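Resness: our end of term report (the collecting part)

Mercedes wrote the section on the model and Dariusz is doing the one on the results, so I got the bit in the middle, which is how we got our examples. I was pretty happy with that, to be fair, as it's the part I spent most of August on!

The idea behind Resness is simple enough. You show a learning system lots of goes at one small job, done by a person with a hand-held gripper, and it learns to copy the movement. Ours is sorting little things into and out of a compartment box. We set ourselves a target of 2,000 goes, split into sessions of 100, and our supervisor Ilze Hunt told us very early on that the boring part would be keeping the sessions consistent. She was right (she usually is).

We picked a see-through box on purpose. Marichka wanted a solid one as it would be easier for the cameras, but I argued that half the boxes in anyone's shed are tinted plastic, and a system that only copes with nice solid colours isn't much use at home. We went back and forth on it for ages. In the end we tried both for a day and kept mine, though I'll admit the reflections are a pain and Marichka still brings it up.

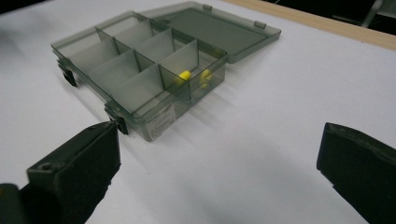

The organizer open on the white table, with something yellow in it both times.

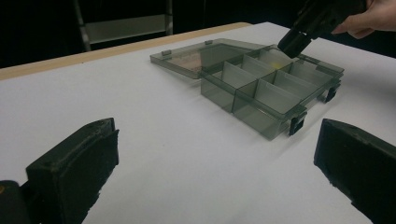
The rule I'm proudest of is the one about starting positions. In our first sessions everyone began with their gripper wherever felt comfy, and when Dariusz played the recordings back you could tell who was holding it just from the first second. That's bad, because the system can end up learning the person and missing the job. So now we each start from 10 different spots, written on a card, and we shuffle the cards before every session. It slowed us down a lot at first and I grumbled about it as much as anyone.

We also threw out 13 goes from one session after I bumped the table halfway through and didn't own up until lunch. Sorry, team. Fumbles are different, though. If you drop something and pick it up again, that go stays in, and Mercedes explains in her section why she wanted those.

Labelling was done in Vomon, which is fine once you learn to save every few minutes. I'd budget way more time for it than we did. If next year's group carries on with this, I'd love to see them try a second box with odd-sized compartments, and please, get the labelling started in the first week. The cards are in the top drawer in the Brasdale room, and Ilze has the spare set.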